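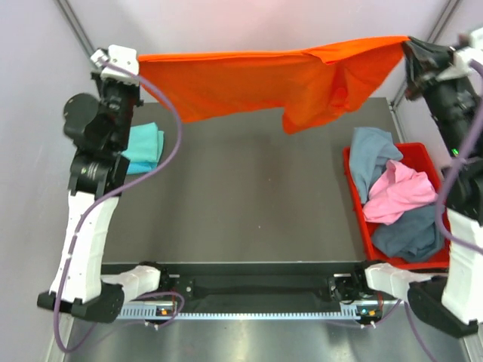
I have been putting off the folding for the better part of a fortnight, and I've come to the conclusion that the trouble with me and laundry begins at the moment the washing is finished. The washing itself I rather enjoy. I like loading the machine, I like pegging out, I even like bringing it all in again with my arms full and my chin holding the top layer down. Then it sits in a heap on the spare bed and I walk past it. What I want to write about today is the bit in between, the part where a thing gets picked up by its two top corners and held out flat in the air before anything else happens to it, the way the orange one is held up over the dark grey table, pulled tight along the top edge and still all rumpled and droopy towards the right. You can have one side lying quite smooth and the other side hanging in a great soft lump, and that lump is where every bad fold I have ever made has started.

My grandmother folded everything in the air. She had long arms and a short temper, and she would take a pillowcase by the corners, give it one snap like a sail and have it in quarters before it had finished moving. I was never any good at it. I used to stand opposite her for the sheets, one of us at each end, walking towards each other and back again as though we were in some very slow country dance, and I always, always gave her the wrong corner. She would look at the corner, and look at me, and take it back without a word. I still think of her when I do the double sheets, which I now do alone, with one end shut in the wardrobe door.

Anyway! The method. I've been trying out different ways of doing things since we moved here to Farow, where the kitchen table is the only decent flat surface in the house and has to be cleared of everybody's belongings before it can be used for anything. I've settled on something that is half my grandmother's way and half my own.

You start by finding the top corners, or the shoulders if it's a shirt or a jumper. It sounds too simple to mention, but I used to grab whatever bit of cloth was nearest and hope to sort it out on the table, and cloth does not sort itself out on a table. It clings to itself. If you lift it clear first and let the weight of it hang, most of the muddle drops out of its own accord, and whatever doesn't drop out you can at least see. Pull gently outwards until the top edge is straight. Don't heave on it, particularly not with knitted things, or you'll end up with shoulders like a coat hanger.

Then look at the side that's sagging. There is nearly always one. It usually means you've got hold of it a few inches too far in, and there's a flap of spare cloth hanging off behind your fingers or bunched up underneath them. I used to try to shake this out and all it did was make a breeze. Now I lower the whole thing on to the table with the good side down first, keep a hand on it, and walk the other corner outwards until the lump has gone. Smooth from the middle to the edges with the flat of your hand. Then fold, sides in, bottom up, and once more if the drawer is shallow.

Colours make a difference too, or they do to me. Bright things are a pleasure to fold. Vivid orange shows you every crease and every shadow, so you know at once whether you've got it flat, and it cheers up a dull table no end. Black is miserable. I have folded black trousers inside out, back to front and once with a sock in the leg, and not known until they were put on. Pale colours sit somewhere in between. There's a folded teal cloth lying on that same table, a neat little light turquoise stack with a slightly darker layer underneath, and I could look at a thing like that for quite a long time. I do believe it helps to have one finished item in sight while you work. I always do a tea towel first for exactly that reason. It takes no time at all, it is impossible to get wrong, and then it sits there at the edge of the table setting a good example.

I did try the other approach, I should say, the one where everything is rolled up and stood on end in rows. I read all 1177 words of an article on it over breakfast and went upstairs full of purpose. It looked marvellous for one day. Then somebody took a T-shirt from the middle and the whole drawer leaned over sideways like books on a half-empty shelf, and I spent more time propping it up than I'd ever spent folding. If it works for you I'm delighted, and a little envious. I've gone back to flat piles, with the newest at the bottom so that the same three tops don't get worn to rags while the rest stay as good as new underneath.

The heap on the spare bed was mostly left over from our trip to Bokotska, and I ought to confess that some of it had been clean for so long that I washed it again. We had 2 cases between us, far too many jumpers and not nearly enough socks, which is how I always pack, whatever the forecast says. On the last evening I folded everything on the bed in the guest house, very nicely if I say so myself, with a bottle of Birell open on the windowsill and the window wide open, and then sat on the lid to get it shut. I don't know why I bother. Everything came out at the other end looking as if it had been slept in. Next time, and there is going to be a next time, in July if we can manage it, I shall lay the heavy things in flat with their arms hanging out over the sides, put the little things in the middle and fold the arms back over the top. I practised with three cardigans this morning and it made a very satisfying parcel.

The dog has been no help with any of this. Sokol believes that anything warm and clean has been put down for his benefit, and he will lie down on a jumper while I am still holding the sleeves. I now fold with the kitchen door shut and listen to him sighing on the other side of it.

So that's where we are. The shirts are done, the towels are done, and the bed is visible at one end for the first time in ages. The fitted sheets are still in a ball, and I'm afraid they are going to stay that way. I've had the corners-inside-corners trick shown to me more than once, and I can follow it perfectly well up to the third corner, at which point I seem to be holding something else entirely. If you have a way of doing them that works for one person with ordinary-length arms, please do leave it in the comments — I'll try anything, and I'll tell you how I got on.

I've still got a basket of odds and ends to go through tonight, napkins mostly, and one tablecloth that needs mending along the hem before I put it away. I must find the blue thread.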